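Filed under: Meetings / Platform

Kongate Mobile user group, Broltton chapter
Minutes of the meeting held Aug 22, 2021

1. Minutes of the previous meeting
Approved with one correction: the item on tablet builds should read "Mivo 2", not "Mivo 3".

2. Move to the new system image
The chair reported that Kongate has posted the source for the Mivo 3 launcher. Members who build their own images can now do so without the vendor package. The phone build is complete. The tablet build still lacks the split-screen settings page, and the old page opens in its place.

A test install was done on two phones and one tablet before the meeting. Both phones kept their app data. The tablet had to be wiped and set up again.

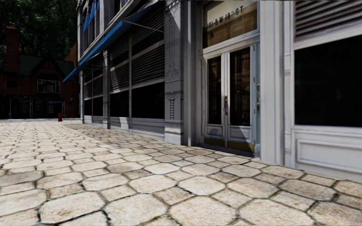 A member asked whether people on Mivo 2 would be forced to move. The chair answered that Mivo 2 gets security fixes until January and that the update prompt can be turned off until then.

Agreed: the chapter page will recommend Mivo 3 for phones only.

3. Storage needs
The update needs 300 MB free on the system partition. Older Mazurek handsets ship with less than that once the preinstalled apps are counted. Removing the Mazurek video player and the themes app frees enough room, but both come back after a factory reset.

There was discussion of writing a script to remove them. Opinion was divided on whether the chapter should host it, as a bad run could leave a handset unable to start. 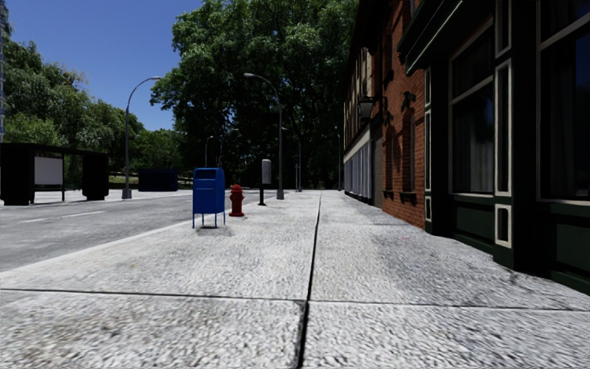
One member objected that a script with no backup step should not go on the page at all, and wanted it tested on a locked handset as well as an unlocked one.

Agreed: the script will be held back until it has a backup step. A written guide for manual removal goes up first.

4. App compatibility
The shared list now has 100 apps on it. Most open normally under Mivo 3. Problems were noted with two banking apps that refuse to start, and with a transit app that loses its widget after a restart. Entries should give the app version and the handset model. Several older entries give neither and will be removed at the next cleanup.

5. Chapter page
The page has been moved to the new host. Download links from before the move still point to the old address and need to be changed by hand.

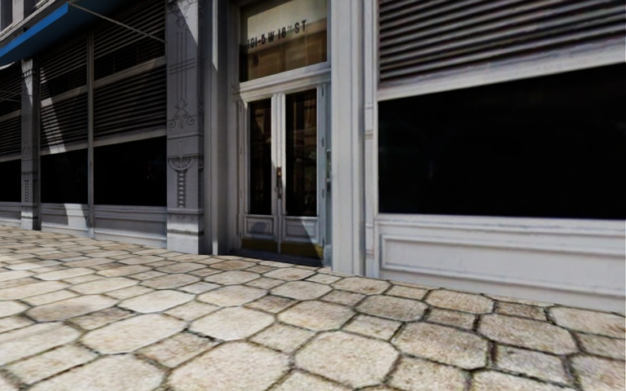 Double doors with a brass-colored handle, Broltton.

6. Other business
A request for a separate mailing list for tablet owners was deferred to the next meeting.

Action items
- Guide for manual app removal: draft to the list before the next meeting
- Backup step for the script: build team
- Old download links: page editors

Meeting closed after item 6. Next date to be sent by email.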